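Keeping Fruit Without a Fridge Full of It
Posted by Arnaldo Amaral, Dec 8, 2019
Filed under: Kitchen, Storage

We buy fruit once a fortnight from the market at Cuvcombe, and for a long time a good part of it went into the compost. These are the things that have cut the waste. Most of them cost nothing.

Sort it the day you bring it home

Tip everything out on the table and go through it by hand. Anything with a split skin, a soft patch or a missing stalk goes in a bowl to be eaten first. Do not put it back with the rest. One bad apple in a bag will mark the ones touching it within a few days.

Do not wash fruit before storing it. Wash it when you are about to eat it. Grapes and berries suffer most from being put away damp, and a sheet of kitchen paper in the bottom of the tub is worth the trouble.

Take off plastic bags and nets. The thin bags from the market hold moisture against the skin. Paper bags are fine for pears.

Apples

Apples give off ethylene gas, which ripens other fruit. Keep them apart from anything you want to last, and put one in with anything you want to hurry up. Hard late apples will keep until February in an unheated room if each is wrapped in half a sheet of newspaper. Soft early ones will not, whatever you do, so stew them.

The best temperature is just above that of a fridge. In our house the cupboard under the stairs stays at 8 or 9 degrees through the winter and the apples do well there. The kitchen is at 17 and they go woolly.

Pears

Pears ripen from the inside out. Press gently beside the stalk. If it gives a little, the pear is ready. If the wide part gives as well, it is probably past its best in the middle. Buy them hard and bring a few at a time into the warm.

Lay them on their sides or stand them on their bases, as you like, but do not pile them up. A pear bruises under the weight of another pear and you will not see the mark until the next day.

Open shelves

A fruit bowl looks nice and is a poor way to store fruit. The bottom layer gets no air and gets forgotten. A plain shelf is better, with gaps between the pieces. Ours is a second-hand unit from Pridden, bought for 39 pounds, and it has outlasted two bowls.

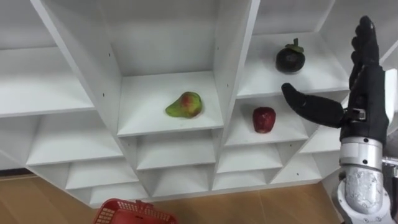 Pear, mangosteen and apple, each with plenty of space.

Smooth painted or coated boards are easiest to live with, as juice wipes off them. Bare wood takes up stains and, after a while, a smell. If bare wood is what you have, line it with greaseproof paper and change the paper when it marks.

Wipe the shelves once a week with a cloth wrung out in warm water and a splash of white vinegar. Dry them before the fruit goes back. Keep the unit away from radiators and out of direct sun, and not beside the cooker.

Put the oldest fruit at eye level. New fruit goes lower down. My wife thinks this is fussy but she does eat from the top.

Bananas and citrus

Bananas should hang if you can manage it. I use a cup hook under the wall cupboard. Wrapping the stalks in cling film slows them down by a day or so. Once they are spotted, peel them and freeze them for baking. Freezing them in their skins makes a slimy job of it later.

Lemons and oranges dry out on a warm shelf. They keep for weeks in the salad drawer. If you only want the zest, grate it first and freeze it in a small jar. A lemon with no zest goes hard quickly, so use it the same day.

Mangosteens and other thick-skinned fruit

The thick skin hides what is going on inside. It should give slightly when pressed. If it is as hard as wood all over, the fruit has dried out. Eat them within the week. To open one, score round the middle with a short knife and twist. The juice stains cloth badly, so cover the worktop first.

Fruit flies

Put a spoonful of cider vinegar and one drop of washing-up liquid in a saucer near the fruit. Change it every other day. Empty the compost caddy each night while you have them, and rinse out any bottles waiting for recycling, which is where ours were breeding last summer.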